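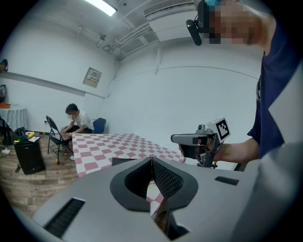 Démonstrations à la pince portée à la main : pourquoi ma politique réussit-elle moins bien avec plus de données ?

Forum Parri > Manipulation et apprentissage > Méthodes

Posté par grisaille_mate, en mars

Bonjour à tous,

Je m'occupe de la collecte pour un petit projet interne baptisé Plivine. Le principe est connu : on ne téléopère pas de bras, on tient une pince à la main, avec une petite caméra dessus et un cube à marqueurs pour retrouver la pose, plus une caméra sur la tête de l'opérateur pour le contexte. Ensuite on apprend une politique par imitation et on prie, chacun selon sa confession.

La tâche est d'une noblesse discutable : prendre un gobelet sur une table à nappe à carreaux et le poser sur une soucoupe. Mon fils de deux ans y arrive, quand il veut bien.

Ce que j'ai fait jusqu'ici :

Premier lot : 62 démonstrations, toutes par moi, toutes le matin, même gobelet, même nappe. Politique entraînée, testée sur le bras : 65 % de réussite. J'ai envoyé la courbe à tout le monde, y compris à des gens qui ne m'avaient rien demandé.

Deuxième lot : 620 démonstrations, plusieurs opérateurs, positions de départ variées, trois gobelets. Même architecture, mêmes hyperparamètres, même nombre d'époques. Résultat : 12 % de réussite. J'ai été plus discret avec cette courbe-là.

Les échecs se ressemblent. La pince arrive au-dessus du gobelet, hésite, descend un peu à côté, remonte, redescend de l'autre côté. On dirait quelqu'un qui cherche ses lunettes. Parfois elle ferme dans le vide avec beaucoup d'assurance et va déposer le vide sur la soucoupe, très proprement d'ailleurs.

J'ai vérifié la perte de validation, elle est plus basse que pour le premier lot. J'ai vérifié que les images sont bien dans l'ordre. J'ai relu trois fois le code qui calcule la transformation entre la caméra et les doigts, et je n'ai plus tellement envie de le relire une quatrième.

On m'a toujours dit que plus de données, c'était mieux. Est-ce qu'il existe un cas documenté où c'est pire, ou est-ce que j'ai un bug ? Et par où commencer pour trancher sans tout recollecter ? La salle est très demandée, et mes collègues commencent à me regarder de travers quand je sors la nappe.

Merci d'avance.

robinet_froid
Réponse acceptée

Les deux, à mon avis : il existe des cas où c'est pire, et tu as probablement aussi un bug. C'est la configuration habituelle.

Commençons par la perte de validation. Elle te dit que le modèle prédit bien la prochaine action dans des situations tirées des démonstrations. Elle ne dit rien de ce qui se passe quand la politique s'écarte de deux centimètres et se retrouve dans une situation que personne n'a jamais filmée. Chez nous (projet Skakum, même genre de matériel), nous avons cessé de la mettre dans les rapports internes après avoir constaté qu'on choisissait systématiquement le mauvais point de sauvegarde grâce à elle. Le tirage au sort faisait aussi bien et coûtait moins cher en calcul.

Ensuite, le comportement que tu décris. La pince qui hésite à gauche puis à droite, c'est le portrait classique d'une distribution d'actions à plusieurs modes. Un opérateur aborde le gobelet par la gauche, un autre par la droite, un troisième par le dessus parce qu'il a mal à l'épaule. Si ta tête de politique est une régression toute bête, elle apprend la moyenne des trois. La moyenne de trois bonnes prises est souvent une prise de rien du tout. Tu ne précises pas ce que tu utilises. Si c'est une erreur quadratique sur une seule action, ne cherche pas plus loin pour aujourd'hui, passe à une tête de diffusion ou à quelque chose qui sait représenter plusieurs modes, et fais-lui prédire des séquences courtes. La prédiction par séquences calme beaucoup les hésitations : une fois engagée d'un côté, la politique y reste pendant quelques pas.

Enfin, le bug probable. Avec plusieurs opérateurs, tu as sans doute utilisé plusieurs pinces, ou la même pince remontée plusieurs fois. Le cube à marqueurs est fixé au-dessus du boîtier. S'il a bougé de deux ou trois degrés entre deux séances, toutes les poses de la séance suivante sont fausses de la même manière, et à la distance des doigts ça fait vite un demi-gobelet. Le modèle n'a aucun moyen de le savoir. Il voit deux images presque identiques avec deux actions différentes et il coupe la poire en deux, ce qui nous ramène au paragraphe précédent. Le plus agaçant est que les deux causes donnent exactement le même symptôme.

Pour trancher sans rien recollecter, voici l'ordre dans lequel je procéderais :

Reprends le gros lot et isole un seul opérateur, une seule séance. Tire au hasard 62 démonstrations dedans, si tu en as assez, et entraîne. Tu compares alors à nombre égal, ce que ta comparaison actuelle ne fait pas.

Si le score remonte, ajoute une deuxième séance du même opérateur. Si ça s'effondre à ce moment-là, c'est l'étalonnage. La main n'a pas changé, le cube si.

Si ça tient, ajoute un deuxième opérateur. Si ça s'effondre là, c'est la diversité des stratégies, et il faut changer de tête de politique ou donner des consignes.

Si rien ne s'effondre et que le score descend doucement à chaque ajout, reviens nous voir, ce sera plus intéressant.

En parallèle, prends une démonstration par séance et reprojette la position des doigts dans l'image de la caméra de la pince. Les doigts sont rigidement liés à cette caméra, donc ils doivent tomber au même endroit partout. Si tu les vois se promener d'une séance à l'autre, tu as ton coupable et tu n'auras même pas eu besoin d'entraîner quoi que ce soit. Compte une demi-journée, café compris.

Dernière remarque sur le nombre d'époques : avec dix fois plus de données et le même nombre d'époques, tu fais dix fois plus de pas de gradient. Ça ne suffit pas à expliquer une chute pareille, mais ça brouille la comparaison. Fixe le nombre de pas.

Commentaire de grisaille_mate :
Régression, erreur quadratique, une seule action. Je vais aller m'asseoir un moment.

Commentaire de robinet_froid :
Prends la chaise pliante, elle est faite pour ça.

tournevis_plat

Il te faut plus de données. 620 c'est rien du tout. Chez Pomen ils en ont beaucoup plus que ça et ça marche très bien (enfin d'après leur vidéo). Sinon essaie un plus gros réseau.

Commentaire de robinet_froid :
Il est passé à dix fois plus de données et il a perdu 53 points. À ce rythme, le prochain facteur dix coûte cher.

Commentaire de tournevis_plat :
Oui mais peut-être qu'il y a un creux et qu'après ça remonte

carreaux_roses

Je souscris à la première réponse, avec deux ou trois choses vues de l'autre côté, puisque j'ai surtout tenu la pince et assez peu entraîné les modèles.

Regarde tes démonstrations. Je veux dire vraiment, à vitesse réelle, une trentaine à la suite, sans faire tes mails. On découvre des choses. Dans un de nos lots, un opérateur très soigneux marquait une pause juste avant de fermer les doigts, le temps de vérifier l'alignement. C'était d'une grande conscience professionnelle et le modèle en a conclu qu'au-dessus d'un gobelet, la bonne action est de ne pas bouger. Il s'y est tenu avec une constance admirable. Nous avons fini par couper automatiquement les immobilités en début et en milieu d'épisode, et par demander aux gens d'aller au même rythme du début à la fin.

L'autre point concerne la caméra de tête. Tu dis qu'elle sert pour le contexte. Est-ce que la politique la reçoit en entrée ? Si oui, pense à ce qu'elle filme : un opérateur regarde la soucoupe un instant avant d'y aller. Le modèle peut très bien apprendre à lire l'intention dans le mouvement de la tête et se désintéresser du gobelet. Sur le bras, il n'y a plus de tête, ou bien une caméra fixe qui en tient lieu et ne regarde jamais la soucoupe en avance. Avec un seul opérateur peu mobile, l'effet reste petit. Avec une équipe entière de gens qui dodelinent chacun à leur façon, beaucoup moins. Essaie un entraînement avec la seule caméra de la pince, ça prend une nuit et ça élimine une hypothèse.

Troisième chose, plus terre à terre. Le cube doit rester visible pendant toute la démonstration. Selon la taille de l'opérateur et sa manière de tenir le coude, il disparaît derrière l'avant-bras précisément à l'approche, et ton suivi comble le trou par interpolation sans prévenir. Regarde si ton code enregistre les images où le marqueur n'a pas été détecté. Le nôtre les enregistrait, dans un fichier que personne n'ouvrait.

Et sur la mesure elle-même : combien d'essais derrière tes 65 % et tes 12 % ? Tu ne le dis pas. Si les positions de départ au test ont été élargies en même temps que celles de la collecte, tu compares un examen facile à un examen difficile. Il faut passer les deux politiques sur les mêmes positions, marquées au ruban adhésif. Une nappe à carreaux est d'ailleurs très commode pour ça, tu peux noter les cases comme à la bataille navale. Sauf qu'elle glisse, alors fixe-la.

Commentaire de grisaille_mate :
Nouvelles du front. Reprojection faite : les doigts se promènent. Deux séances sur l'ensemble sont franchement décalées, les autres sont propres. Je les ai écartées et je relance avec une tête de diffusion. Pour les positions de test, carreaux_roses a raison, elles n'étaient pas les mêmes. J'avais élargi « pour être honnête », sans refaire passer le premier modèle.

Commentaire de carreaux_roses :
Et les images sans marqueur ?

Commentaire de grisaille_mate :
Il y a un fichier. Je ne l'avais jamais ouvert. Il est gros.

Commentaire de tournevis_plat :
du coup tu as essayé le plus gros réseau ?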